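Alorel Games Library: progress report, 11th June

Dear Noura,

You asked for something readable this time, so I've left the spreadsheet as an attachment and I'm just going to tell you how it's going. Short version: we're lending, people are borrowing, and most of it comes back with all the pieces! The longer version has a few bumps in it.

When the grant came through in October we had a couple of shelves in the Haddad Street center and a plan to lend board games, card games and puzzles the way a public library lends books. As of last Friday's count (I did it twice, with coffee) we've made 1,087 loans. The biggest group of borrowers is families with kids in grade school, which we expected. What I did not see coming was the run on grown-up card and chip sets. I bought a few on a whim out of the small purchases line and they hardly touch the shelf. People take one home for a birthday or a long weekend, and then their brother-in-law signs up and wants one too. We lend them for play at home with no money on the table, and there's a line about that in the borrower agreement now, as your office asked.

The sets with their own cases are also the easiest to check back in. You open the lid and you can see right away how things are sitting in their slots, which I can't say for the train games. I've started looking for other games that come packed that way, even if they run a few dollars more. 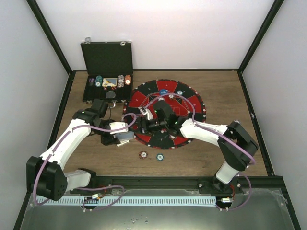
Ghada Kassab wrote on the comment sheet that she'd borrow twice as often if the loan ran three weeks, and that two weeks is too short when you have to get four busy adults into one kitchen. She also said the late fee felt stingy for a place that calls itself friendly. Fair enough! We've moved the longer games to three weeks as a trial and dropped the late fee for everybody until the fall. So far the return rate hasn't budged, but it's only been a few weeks and I'd like to see a summer go by before I promise you anything.

Now the bumps. The Vusham branch opened late. The room was fine but the shelving we ordered came in the wrong depth, and by the time the right ones showed up we'd lost most of the spring break crowd. It's open three afternoons a week now, and it's slow. I think it's the hours more than the location. The bus lets the school kids off right around when we're locking up, so I'm shifting the whole schedule back by an hour starting next month and we'll see.

Missing pieces: we've had to pull 45 games since the start, mostly for lost dice and torn boxes. I rescued a good many of them with spare parts (there's a whole drawer of orphan pawns now, I'm weirdly fond of it), and 20 are back in circulation. The rest are either waiting on parts from the publisher or are honestly past saving, and I'm using those for pieces.

Tuesday game night is the part I'm happiest with. We started with a handful of regulars and one very patient retired teacher, and now we have to put out the folding tables. I'd budgeted for snacks for 10 people a night, so that line is overspent. I've covered it from what we saved on printing, and the numbers are in the attachment under Events. If that's not allowed please tell me soon and I'll switch us to pretzels.
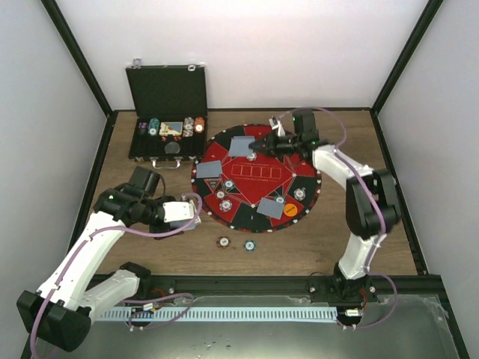
Chip case with card deck, from the card and chip sets.

On the catalog software, we picked Pernska after trying it for a month. It's cheaper than what we put in the proposal and it prints a little contents slip for each game, so the borrower and whoever is on the desk are both checking against the same list. Getting every game typed in took far longer than I told you it would. I said two weeks and it took closer to six. It's done, though, and the Vusham shelves are in there too.

What I'd like from you: a yes or no on moving the unspent furniture money over to new games. I know the agreement says furniture. We don't need another bookcase, and we do need second copies of the cooperative games, which have a waiting list. I've put the titles and prices on the last tab.

The next few weeks are summer sign-ups, the new Vusham hours, and a repair afternoon where people can bring in their own beat-up boxes and use our tape and our drawer of pawns. Come by if you're in town, Tuesdays are best, and park on the side street because the lot fills up early.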